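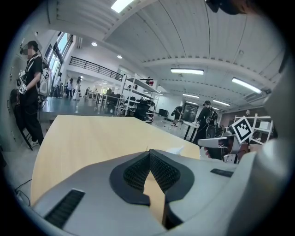
Dremley Square Table: Long-Term Review

Home | Reviews | Tables & Desks | Storage | Lighting | Contact

Filed under: Furniture > Tables > Small Spaces

The Dremley is a light-wood square table sold flat, in a single carton, at $151 including ground delivery. It competes with the cheaper Javlow, which we reviewed last year, and with a growing number of unbranded tables built to nearly the same drawing. We bought our sample at retail in May and used it daily for three months before writing this. Assembly notes are by Touran Tabrizi. Everything else is by Nipon Kamolrat.

Packaging and contents

The carton is single-wall cardboard with molded pulp at the corners. The top ships face down on a foam sheet, and the legs are wrapped separately and strapped to the underside. Hardware comes in one sealed bag, sorted by step. The printed sheet uses drawings with very little text. It shows the bolt lengths at full scale, so a bolt can be laid on the page and matched. Two of the bolt types differ by a small amount, and the longer one will bottom out if used in the wrong hole.

Our carton had a crushed corner. The pulp insert had done its job and the top was unmarked.

Assembly

Assembly took 67 minutes, working alone on a carpet. Most of that went to the legs. Each one seats against a corner block and is drawn in by a bolt passing through the block into a threaded insert. The inserts in our sample were straight, with one exception. That one was set at a slight angle and the bolt started to cross-thread on the first attempt. Backing it out, turning it counterclockwise until it dropped, and starting again by hand solved the problem.

The supplied hex key is short. It gives enough leverage to seat the bolts but not enough to tighten them properly, and it is soft enough to round off at the tip. A full-length key or a ratchet with a hex bit is the better choice. Leave every bolt loose until the table is on its feet, then press down on the top over each leg in turn and tighten. If the legs are tightened with the table upside down, it will rock.

The bolts settle during the first week. Ours needed a quarter turn on all legs after that and have not moved again.

Stability

Small tables with slim legs tend to fail in racking, the sideways lean you feel when you push on one edge. The corner block is what resists it, and the size of the block matters more than the thickness of the leg. Dremley uses a larger block than Javlow does, glued as well as screwed to the rails. When we pushed at the edge of the top, the Dremley moved and came back. The Javlow moved further and kept a slight lean until pushed the other way.

Movement is worse along the diagonal. Leaning hard on one corner will lift the opposite foot. Anyone who sits on table corners should look at a heavier product.
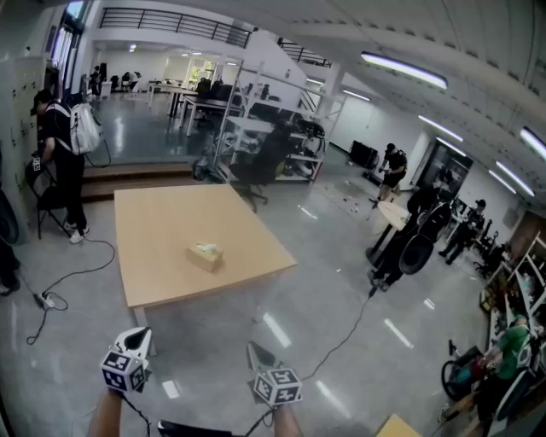
The Dremley, placed diagonally on a gray floor.

Typing on a laptop produces no shake worth reporting. Handwriting with firm pressure is fine. A sewing machine at full speed caused the table to walk slowly across a smooth floor until we replaced the foot pads, described below.

Load

The rated load is 107 lb, evenly distributed. We loaded the top to that figure with bagged sand and left it over a weekend. A straightedge laid across the middle showed a visible gap under load. With the bags removed, the gap closed by Tuesday morning. We did not test beyond the rating.

A point load is a different matter. A heavy bench vise clamped near the edge left a shallow dent in the underside where the lower jaw pressed. Use a scrap block between any clamp and the table.

Surface and finish

The factory finish is a thin clear coat with a low sheen. It resists water well and heat poorly. Test results on our sample:

- Cold water, left overnight: no mark.
- Black coffee, left one hour: no mark.
- Red wine, left one hour: faint ring, removed with a damp cloth and dish soap.
- Hot mug, no coaster: cloudy ring, partly faded after several days.
- Ballpoint pen: wiped off with rubbing alcohol, which also dulled the finish slightly.
- Packing tape, pulled off quickly: no lifting on the top. A small flake came off the lower edge.

The edges get less finish than the top. Run a hand along the underside before first use - ours was rough on one side and needed a light pass with fine sandpaper. The corners are rounded enough that a hip or sleeve slides past.

We also applied one coat of Yazdani furniture wax to half of the top and left the other half alone. The waxed half was easier to wipe down and showed fingerprints more. It made no difference to the hot mug result. The wax is optional and we would not buy it for this table alone.

Feet and floors

The supplied foot pads are thin self-adhesive felt. On carpet they are irrelevant. On a smooth hard floor they slide easily, which suits a table that is moved often, but the adhesive creeps sideways under repeated dragging. Ours had shifted far enough to expose the end grain after a few weeks. We replaced them with Verkidness screw-in rubber feet. These need a pilot hole in the end of each leg. Drill slowly and mark the depth with tape.

The rubber feet stopped the walking with the sewing machine. They also make the table harder to move without lifting it, and they raise the top slightly. There is no height adjustment with either option, so an uneven floor has to be dealt with by shimming.

Service

We wrote to Dremley about the angled insert, without mentioning the review. A reply came the next working day offering a replacement leg at no charge, with no photograph requested. The leg arrived in a padded tube. Its color is a shade paler than the others, and the maker says this evens out with exposure to light. So far the difference is still noticeable in daylight.

Who should buy it

The Dremley suits a small apartment, a hobby room or a shared office where the table gets moved around. It does not suit hot cookware or clamped tools. The Javlow costs less and is adequate for a lamp and a stack of books, but if anyone will be writing or working at the table, the larger corner blocks are worth the extra money.

Buy a decent hex key at the same time, and replace the felt pads before they start to creep.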